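Leave the chair by the bed

I have been going on about this for months and August seems as good a time as any to put it down properly. Wheelchairs on wards. Where they live. Who gets to have one within reach.
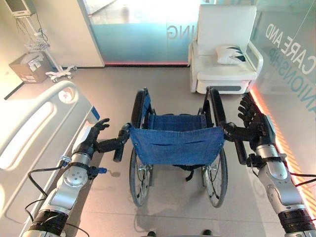
Mayuree Wannasri wrote back within the hour to say I'd got it the wrong way round, that a chair next to the bed is a chair in the way, and had I ever tried to get a drip stand past one at four in the morning. I haven't. I've sat next to one for 2 weeks though, and that is the experience I'm writing from.

My father was on the Siriwan ward after his hip. Good ward, clean, kind people, floor you could see the ceiling lights in. And every time he wanted to go and look out of the window at the end of the corridor — 90 steps for me, might as well have been the moon for him — somebody had to go and find a chair. The chairs lived in a bay behind the lifts. Folded, in a row, quite tidy. Sometimes none. Sometimes one with a footplate missing. By the time it came he'd gone off the idea, or lunch had arrived, or he'd dropped off.

So he stopped asking. That's the bit that bothers me. He wasn't being brave, he'd just learned that wanting to move about meant giving someone a job.

Then he was shifted over to Drurnesora for the last stretch, smaller place, and there they park a plain folding chair in the room with you. Push handles, big wheels you can turn yourself, fabric seat. Nothing clever. It was his for the stay. First morning he was asking when he could go out in it. By the end of the week he was doing the corridor himself, badly, clipping the door frames, very pleased.

Mayuree's point is a fair one and I don't want to wave it off. Rooms are full. There's the bed, with the rail that needs space to come down, there's the monitor on its stand, a locker, a visitor's chair that is always bigger than it needs to be. Add a wheelchair and something has to give. I'd give up the visitor's chair. I would have happily sat on a stool. And a folding one folds! Thats what it's for. Nobody seems to fold them once they're in a room, they stand about open with the brakes off, and I'll grant her that this is a real nuisance and probably how people trip.

Cost, then. Kamol Srithong told me a basic manual chair from Ronach was 660 when he bought his mother's, and the next one up, the Clollum, was 1,061, lighter, nicer wheels. Not small money if you're buying for a whole floor. But a pool costs as well — the hunting about, the porter sent down for a chair that isn't there, the appointment missed downstairs. I've no idea what that adds up to and I doubt the people who set up the pool know either.

What I'd ask for is modest. One chair to a room for anyone who's been told they can be up. Brakes on, footplates on, handles facing out so whoever comes can take hold and go. Folded against the wall at night, for Mayuree's drip stand. And check the tyres now and agian, my father's pulled to the left the whole time he had it.

He's home now and has a stick. Still talks about the window.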